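Section 7. When the arm stops short of the blocks

The Polmont cell is set up with two wooden blocks on a green cloth, and most of the time the arm goes to them as taught. This section covers the times it doesn't. The usual symptom is that the arm halts on the way, the Gatader controller shows fault 308 (following error, wrist), and after a reset the program claims to be back at its start position.

Do not take its word for that. The controller reports where it believes the joints are. It has no idea where the cable is, or whether the cloth has moved.

CAUTION: Clearing fault 308 re-enables the drives. Keep hands, sleeves and heads off the table until step 8 is done. The pause button on the pendant is not a safe stop.

7.1 Recovering from fault 308

1. Press the emergency stop, even if the arm is already still.
2. Write down the fault number and the joint values from the pendant. They are gone after a restart, whatever the Mamero log viewer promises.
3. Switch off at the cabinet and wait for the drive lamps to go out.
4. Follow the cables by hand from the tool up to the elbow and down to the base. Look for a loop that has caught on a joint housing or been pulled tight.
5. Check every cable tie. A tie should hold the cable without biting into it. Replace any that have slid along the link.
6. Smooth the cloth where the tool comes down. A deep fold can raise a block enough to matter.
7. Put the blocks back on their taught spots if they have been disturbed. Leave them alone if they have not.
8. Switch on, release the emergency stop, and clear the fault from outside the table frame.
9. Jog each joint separately at the lowest speed. Watch the cables, not the screen.
10. Run the program once at low speed with one hand on the emergency stop.

NOTE: Older copies of this guide said to raise the following error limit to 2000 counts if the fault came back. Please don't. It makes the message go away and leaves the snag where it was. The limit belongs at 182.

7.2 If the fault returns

If 308 comes back within the same shift, stop using the cell. Laitinen support will probably suggest a firmware update first. We have installed two of those for this fault and seen no difference from either – a re-routed cable did more. Ask them for the wrist cable length check instead, and send the joint values from step 2.

A fault that appears only in one pose nearly always means cable drag. One that turns up anywhere in the program, with the cables hanging free, points to the joint itself and is a job for service.

Compare the cable loops in more than one pose before you sign the cell back in. Slack that looks generous in one can be short in the next. 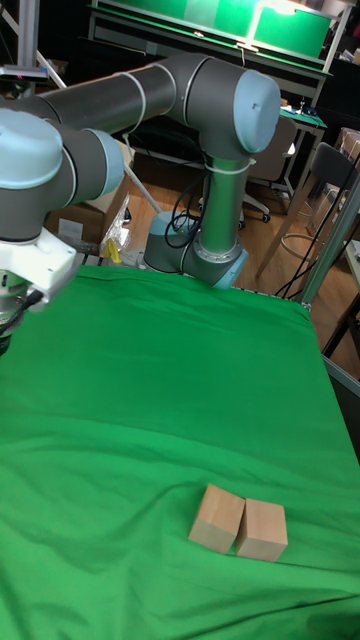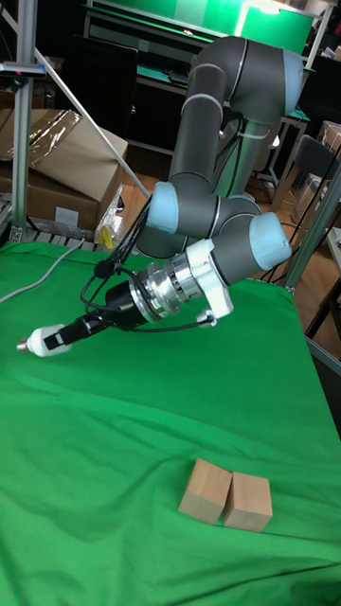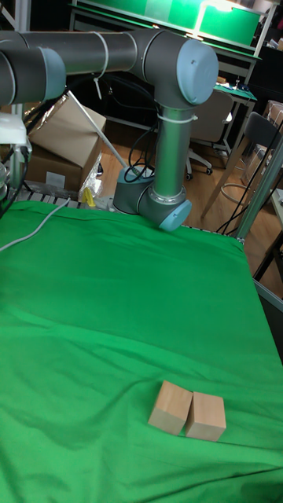

Figs. 7-1 to 7-3. Arm, cables and the two blocks on the green cloth, Polmont cell.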